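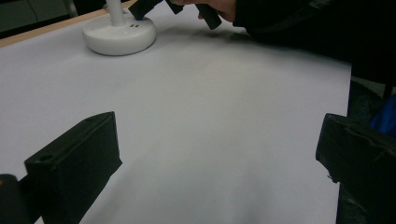
Gripper fingers stop short of full close after a few hundred cycles – encoder or mechanics?

Posted by Paltitz, 11 August 2020

We use hand-held two-finger grippers to record demonstrations over a table covered in white paper. The fingers are printed, the carriage runs on a short linear rail, and the jaw width is read from an encoder on the motor shaft. Since February one unit has developed a fault. After a long session the software reports fully closed, but a feeler gauge shows a 3 mm gap at the tips. Opening fully and re-homing clears it for a while. The second unit, same firmware, same batch of fingers, is fine.

So far I have swapped the cable, reflashed the board and cleaned the rail. The log shows no missed packets. The fault has come back every time, usually somewhere between 2,000 and 3,000 cycles.

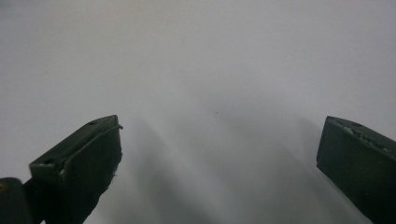
The reported width with the jaws open is also wrong by the same amount once the fault appears, so it looks like a fixed offset and not a scaling error. I would like to know where to look before I strip the whole thing.

Moson

A constant offset that survives until re-homing is nearly always slip between the motor shaft and whatever it drives. Your encoder is on the motor side, so it cannot see it. Put a paint line across the shaft and the pinion hub, run it until the fault appears, and look at the line. If it has parted, degrease both surfaces, fit a new grub screw on the flat and use a medium threadlocker. Leave it overnight before running it.

If the line is intact, check the finger mounting screws. Printed plastic creeps under a screw head and the finger can lean outwards, although I would expect that to affect the tips more than the carriage. Measure at both places.

Chowdary

Had this, it was the firmware. Update it.

Vimala Pinto

He has already reflashed it. I agree with Moson about the paint line, with one addition. Check what the motor current does at the closed stop. Ours was driving hard into the stop for 30 seconds at a time, and that was what worked the hub loose. We lowered the current limit and added a timeout at the stop. Until it is fixed, mark any recordings made after the last good homing as suspect – the widths in them cannot be trusted.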